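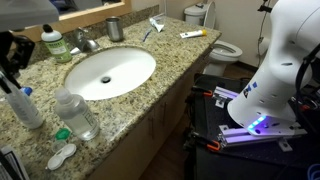 4.2 「仮置き」という定住形態

洗面台の天板に置かれた物について居住者に尋ねると、最も多く返ってくる答えは「とりあえず置いている」である。本調査で記録した57世帯、延べ3,204点の小物のうち、所定の場所があると答えられたものは半数に満たなかった。残りは仮置きである。ただし、その仮置きがいつ終わるのかを答えられた居住者も、ほとんどいなかった。

本節では天板を、洗面ボウルより奥の「奥縁」、ボウル左右の「側面」、利用者側の「手前縁」に分けて扱う。分類は2名の判定者(Seo、Ki)が独立に行い、無作為に抜き出した300点で突き合わせた。不一致の大半はチューブ類に関するもので、斜めに寝かされたチューブはしばしば二つの区域にまたがる。議論の末、キャップのある側を所在地とみなすことにした。学術的根拠は乏しいが、以後の会議は短くなった。

奥縁の住民は安定している。ポンプ式の容器とコップ類がその中心で、いずれも自立し、片手で用が足り、背後に立ち上がりの石材や壁を控えている。節頭の写真の天板でも、石けん液のボトルと金属製のタンブラーは蛇口と並ぶように奥に立っている。Atallahはこれを「後列の合唱団」と呼んだが、査読で削られることを見越して、以下では単に後列とする。

側面と手前縁は事情が異なる。同じ天板では、透明なカップが歯みがきのチューブを斜めに収めており、歯ブラシはそのすぐ脇に横たわっている。カップは歯ブラシの住居であるという設計側の想定は、少なくともこの時点では守られていない。左手前ではコンタクトレンズのケースが小さなカップと隣り合う。同じ洗面台の別の配置を図3に示す。黄色のチューブが手前縁近くに斜めに置かれ、右寄りにはつぶれた銀灰色のチューブがある。

図3 チューブ類が横置きされた天板。自立する容器は後列に集まる。 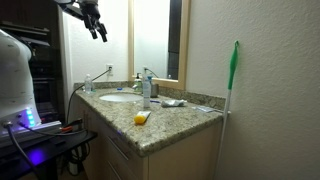 チューブが倒れているのは、言うまでもなく立たないからである。しかし聞き取りでは、倒れていること自体が残量の目安として使われていた。Osturel地区のある回答者は、つぶれたチューブを捨てない理由を「まだ出る」と述べ、新しいチューブを並べて置く理由も「もう出ない」と述べた。両者は矛盾するが、天板の上では平和に共存している。

後列の住民についても留保が要る。奥に立つ容器は片づいて見えるため、居住者自身による整頓度の評価を押し上げる。中身を使っているかどうかは評価に影響しなかった。Rusbridge地区では、前の入居者の置いていったボトルを、誰も使わないまま後列に据えている世帯があった。捨てなかったのかと尋ねると、場所に合っているから、という返答であった。

したがって、天板の収納を論じる際に点数だけを指標とするのは適当でない。立つ物は多くても咎められず、寝る物は一点でも散らかりとみなされる。カップやトレーの追加がこの不公平をどの程度是正するかは次節で検討するが、予備的な結果を先に言えば、新しいトレーはまず仮置き場になる。

関連する論文
・Seok, O. & Seok, H.「鏡の前の渋滞:朝の洗面動線に関する覚え書き」
・Ki, C.「歯ブラシはなぜカップの外にいるのか」
・Atallah, T.「Gonhamの集合住宅における洗面下収納の使われ方」
・Seo, S.「詰め替え容器と台所の後列」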